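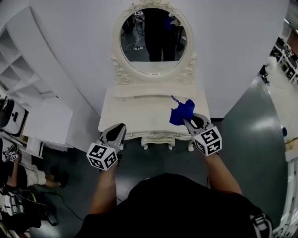

Frequently asked questions, Skakik Student Robotics Club

Who can join the club?
Any student who is enrolled this term. You do not need to know programming. Many of our members started with no experience at all, and some of them still do not write code, they prefer to work on the hardware or on collecting demonstrations.

What is the project of this year?
We are teaching a two-arm robot to do small household jobs: wiping a table, folding a cloth, putting things in a drawer. Members do the job by themselves with the hand-held grippers, and the recordings are used later for training. The project has the name Broven.

How many demonstrations do you have now?
At the end of last term we had 1285 accepted recordings. Another 209 were rejected, mostly because a marker cube was covered by a sleeve or by the other hand. Please wear short sleeves, or roll them up.

Is it difficult to use the grippers?
The first half hour is strange for everybody. Cloth is harder than solid objects, so beginners usually start with cups. Move slower than you would with your own hands, and keep both cubes turned so that they can be seen.

Why do you practice on furniture and not on a lab table?
A lab table is flat and simple. Furniture with a mirror, carving or a small drawer gives the robot a more difficult view, and real homes have such things. We tried only the lab table in our first year and the result was poor in any other room.

How long is one session?
A recording session is 97 minutes including setup and the break. It is a funny number, but it comes from the room schedule. The room opens at 4:30 p.m. and we ask you to come on time, as calibration is done one time for the whole group.

How many places are there?
There are 14 places for each term. If the list is full, write to us anyway, somebody often leaves after the first weeks.

Do I have to pay?
No. You pay only for your own travel if you go with us to the Kamath Cup, where we show the cloth task.

Can I use the recordings for my course work?
Yes, if you ask Murali Kurup before. He will give you access to the Jarnell folder and explain how the files are named. Please do not share them outside of the club.

When can I apply?
Applications are open in August.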